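THE LINEN SHELF
Is there a right way to fold a towel?

Every January my inbox fills up with people who want to sell me a new way to fold things. This year it was towels. Two readers forwarded me the same video, one of them with the subject line "life changing," and I have had the same bath towels through three apartments without any of them changing my life, so I went in with my arms crossed.

The method goes by the name of the Natby fold. You lay the towel out flat, bring the long sides in to meet, turn the ends under, and finish with a tuck that is supposed to lock the whole thing into a tidy block. The claims made for it are large. Towels folded this way are said to take up less space, stay fluffier, dry you better and last longer. The video I was sent had 2,452 comments when I looked, and I read more of them than I should have. Most were from people who had not tried it yet but were going to that weekend.

Let me start with the part I can agree with. Terry cloth is awkward to fold well. The loops grab each other, the layers don't slide the way a cotton sheet does, and a corner that looked square a moment ago has a habit of wandering off on its own. You pull it back and the opposite corner goes. A towel with a stitched band is worse, as the band is flatter and stiffer than the pile on either side of it and the cloth wants to bend next to the band and not through it.
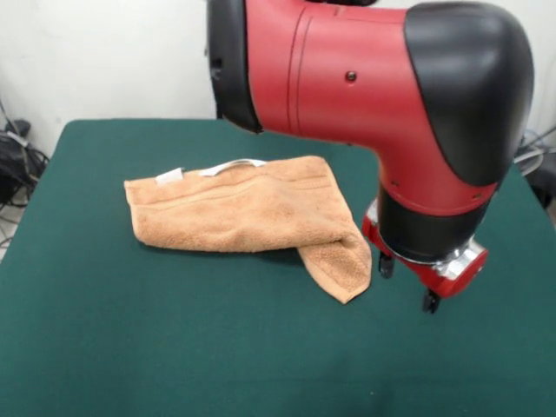
The standard advice for a stray corner is to lift the flap, shake it out and lay it back along the edge. Fine. I have no quarrel with that, and it takes a second. What I object to is the notion that a flap matters at all once the towel is on a shelf with four others on top of it. Carla Geagea, who used to run the laundry at a small inn and now writes to me whenever I get something wrong, says the only fold she ever taught new staff was in half, in half again, then in thirds, with the rounded edge facing out. "If it fits the shelf and you can grab one without pulling down the pile, it's folded," she wrote. She also told me that guests never once mentioned the folding. They mentioned the towels being thin.

Now for the claims. Does a compact fold save space? A little, maybe, if you press down hard. But pressing down hard is the opposite of what you want to do to a towel you hope will stay fluffy, so I don't see how the same method gets credit for both. A towel has a certain amount of cloth in it. You can make the stack shorter and wider or taller and narrower, and that's about the extent of your options. Measure your shelf and fold to the depth of it. I've yet to see a video that tells people to measure the shelf.

Does it keep them fluffy? I tried it for a month with half of our bath towels and left the other half in my usual lazy thirds. By the end I couldn't tell which pile was which by feel, and neither could anyone else in the house, though one of them did ask me to please stop handing over towels with a serious expression. What changed the feel of the towels was using less detergent and giving them a good shake before they went in the dryer. I'd put those two habits ahead of any fold you care to name.

Does it make them last longer? I have no idea, and I don't believe the people selling it do either. Towels in my house wear out along the hems and wherever somebody wipes off mascara.

There is a product, naturally. Primdale makes a folding board for it, a flat plastic thing with flaps, and it costs $59. There is also an online course at $300 that covers towels, sheets and "the linen mindset." I didn't take the course. I borrowed the board from Ayman Younis down the street, who bought it in a fit of optimism, and I'll say for it that it makes every towel come out the same size. So does a cereal box opened out flat, which I tested that same evening. The board is also too small for a bath sheet, and it has to live somewhere, so there goes some of the space you were saving.

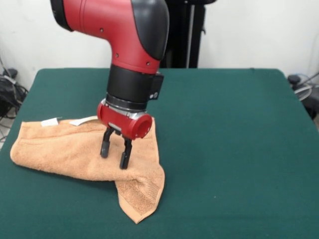

My own view, for what it's worth, is that most of the trouble happens before anyone starts folding. People grab a towel out of the basket by the middle and try to fold it from a bunch. You end up chasing creases from one side to the other. Find two corners on a short side first, hold them apart, let the rest hang and give it one snap. If it's a big one, lay it on the bed and smooth it from the center out with your forearm. After that you can fold it however you please – thirds, quarters, rolled up like a sleeping bag – and it will come out decent.

The other bit of advice I'd pass along concerns the hanging loop, for those towels that have one. Fold so the loop ends up somewhere you can find it, and you won't be turning the towel around and around with wet hands. The care label can go wherever it likes. I've seen it argued that a visible label ruins the look of a shelf, and to that I can only say that my linen closet has a door.

Several of you have asked about the Haddad roll, where the towel goes into a tube with a pocket at the end. I'm suspicious of that one too, but I've only had a week with it and will report back next time. If you've used it on anything thicker than a dish towel, write and tell me how it held up. Ayman's board is back with Ayman, and he says anyone who wants it can come and get it.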